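Rima Moussa is putting the piano lid down for good, and I'm a little heartbroken

November 23, 2018

Well, I heard it from the woman at the box office before I saw the notice, so I had a good ten minutes of pretending it wasn't true. Rima Moussa, who has played the late set at the Mabula Room in Plikstead for as long as I've been old enough to get in, is retiring from regular performing. Her last two shows are in December, both at the Mabula, and if you want a seat you should probably stop reading and go get one.

I called her up that afternoon and she was in a great mood about it. "I'm not sick and I'm not sad," she told me, before I'd asked anything. "I want to eat dinner at six o'clock like a normal person." She's been eating dinner at 11 at night, standing up in a hallway, for most of her adult life, so I guess she's earned it.

If you only know her from the records, you know maybe half of it. The first one, Clasgate, was all slow ballads with a lot of pedal, and it got played in every dentist's office in the county (my mother owned it on cassette and wore it out). Critics were snippy about it. Then came Vustura, which is the one musicians bring up, where she takes old dance tunes she learned from her aunts and stretches them so far you lose the beat and then find it again somewhere you didn't expect. It sold hardly anything the year it came out. She still opens with the title piece every night, and I have never once heard her play it the same way twice.

But the live show was always the thing. The Mabula holds 100 people if everybody is friendly, and she talks to all of them. She takes requests and then argues with you about them. I once asked for the second track off Clasgate and she said, "Why, what happened to you?" and then played it beautifully, and I had to go stand outside for a bit.

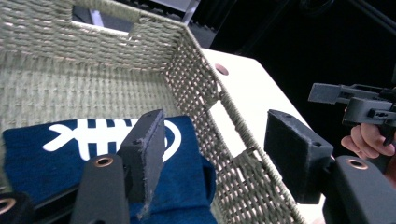 Her requests are a whole system, by the way, and newcomers always get it wrong. She doesn't like people shouting out titles, so you write yours on a slip and leave it up by the stage before she comes on, and she pulls them out between numbers and reads them in whatever voice she feels like. Spell the title wrong and she'll play it the way you spelled it, more or less. Jokes go over fine. Somebody once wrote down nothing but "something with fish," and she made up a whole slow waltz on the spot about a fish with no meat left on it, only ribs and a tail, like the white one printed on that navy cloth in the basket. It had three verses and a key change — I wish to goodness it had been recorded, and as far as I know it wasn't.

What has been recorded is a new album, and that's the other piece of news. She made it over the summer in the back room of her own house, on the upright she learned on, with the windows open. It has 11 tracks, six of them new. She played me a little of one over the phone, which is a terrible way to hear a piano, and I still got goosebumps. There's no title yet. She said she had one and went off it. It should be for sale at the door for both farewell shows, and in the Plikstead record shops after the new year if the pressing plant behaves itself.

The Mabula hasn't said who gets the late set next. The owner told me they'll leave it dark through the winter and think about it, and that the piano is staying put. I was glad about that. It's a cranky old thing with a sticky low E that Moussa has been playing around for years, and I'd like to hear somebody else try to deal with it.

She isn't quitting music altogether. She'll keep on with her students, about a dozen of them, and she didn't rule out turning up at other people's shows if they ask nicely and start early. Touring is over, though. She was very firm on that, and had some things to say about airport hotels that I won't put on this page.

Both shows start at 9, doors an hour before. Tickets are at the Mabula box office, in person or by phone, and they're holding a few back for people who walk up on the night. I'll be at the second one, near the back on the left, with my slip already filled out. I'm asking for Vustura all the way through, every tune in order, and I fully expect to get yelled at.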